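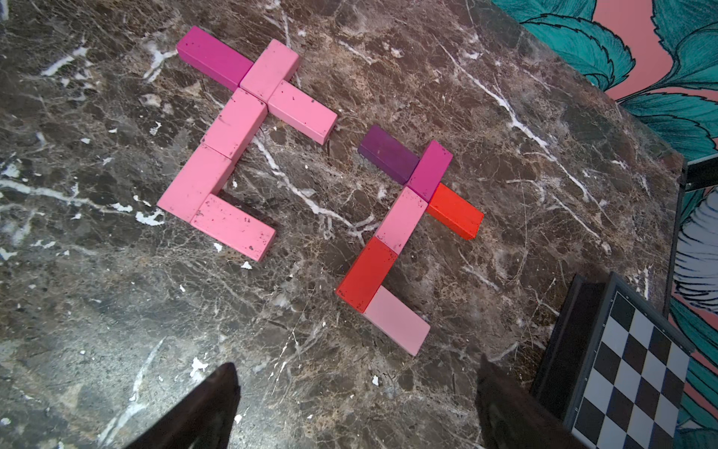
Pink blocks on the marble table

2018-09-10

Since June we live in Tollport, and the marble table came with the flat. It is dark brown, with white and pale veins, and so heavy that the landlord told us he would never carry it down the stairs again. At first I did not like it. Crumbs disappear on it completely, and it is too low for eating. Now it has become the place for the blocks.

The blocks are from my aunt in Irotbridge. She had them in a biscuit tin for many years, and when she moved to a smaller house she asked who wanted them. I said yes before I knew what was inside. They are simple wooden bars, and my favourites are the pinks, the purples and the reds. A few have small dark specks and scratches. My husband offered to sand them and paint them again, but I said no. I like that they look used.

My daughter builds towers, of course. I prefer to lay them flat. I make a figure with six blocks, and next to it I make the same figure again with six other blocks. The first one I keep in pinks, from light to magenta. For the second I allow myself more freedom – it has a very deep purple at the top, and a red that is almost orange. It is strange how different the same shape feels when the colours change. The pink one is calm and the other one is a little bit loud.

My friend Siriporn Inthanon came for tea and said they look like two letters from an alphabet she cannot read. We tried to decide which letter, and the tea became cold. She wanted to turn one block at the foot, and I let her do it, but after she left I put it back.

The dark stone helps a lot, I think. On our old white table in Piltisville the light pinks would look weak. Marble is also smooth, so the blocks slide easily and I must not lean on the table when I work – I have lost 2 figures to my own elbow.

Next I want to try a figure with 17 blocks, if I can find a shape that is worth it. The tin is still not empty.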